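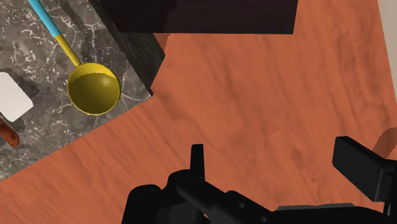
Figure 4. Rendered view of a grey marble countertop and a wood-grain floor.

4.2 Settlement delay and the behavior of small merchants

In the previous section we described how the Clemivard ledger records a payment and at which moment the payment becomes final. We now turn to the question of how the merchants understand this moment. The difference is important for our study, as a payment can be final in the technical sense while the merchant still treats it as open, and the opposite case also occurs.

The data come from shops in Guimarães which accepted payments through the Skimer wallet. Each shop kept its ordinary card terminal during the whole period, so the customer was always free to choose. From the wallet logs we obtained 675 payments. After removing test payments, refunds, and payments between two accounts of the same owner, 389 remained for the analysis. The removed payments were mostly from the first weeks, when the shop owners were trying the wallet with small amounts. The version of the log that we used was exported on May 20, 2024, and later corrections by the wallet operator are not included.

For every payment we have three time values. The first is when the customer confirms on the phone. The second is when the ledger includes the payment in a block. The third is when the merchant moves the money to a bank account, and this one is missing in many cases, for the reason that some merchants moved the money in one large sum and the wallet does not connect such a sum to the single payments. We treated these cases as censored and did not try to guess the value.

The delay between the first and the second value was short and varied little. It did not depend on the amount paid. It depended slightly on the hour, with longer delays in the late afternoon, but the effect disappeared when we controlled for the number of other payments waiting in the same block. The delay between the second and the third value is much more interesting. Here the merchants formed two groups. One group moved the money nearly every evening, even if the sum was very small and the fee was high in comparison. The other group waited until the balance reached a round number. In the interviews, 200 euros was mentioned often as such a limit, and a few shops with higher turnover mentioned 1000.

We expected that the first group would consist of merchants who did not trust the token price. This explanation was supported only in part. The token in the Skimer wallet is tied to the euro and the merchants knew this. When we asked them why they moved the money so often, several answered that the supplier must be paid from the bank account and they did not want to think about two balances. One owner said that her accountant asked for it. Price risk was mentioned, but usually after some time and after we had brought up the topic ourselves, so we give it less weight.

Tijani (Ibrahim Tijani, personal communication, September) suggested to us that the fee structure may explain the second group better than trust does. The Skimer wallet takes a fixed fee for each transfer to a bank, and a merchant who waits will pay it fewer times. We tested this with the Dalley model, in which the merchant compares the fixed fee with the cost of holding the balance. The model fits the second group well. For the first group it predicts much longer waiting than we observed, and changing the holding cost within a reasonable range did not repair the fit.

Two limits of this analysis should be stated. The shops joined the program by their own decision, and it is likely that they were more open to new payment methods than other shops in the city. Also, we could not observe cash. If a merchant paid a supplier in cash and kept the token balance for longer, our data would show patience where there was only another source of money. The survey asked about cash, but the answers were too incomplete to be used.

In Section 4.3 we use the same two groups to examine what happened after the change of the transfer fee.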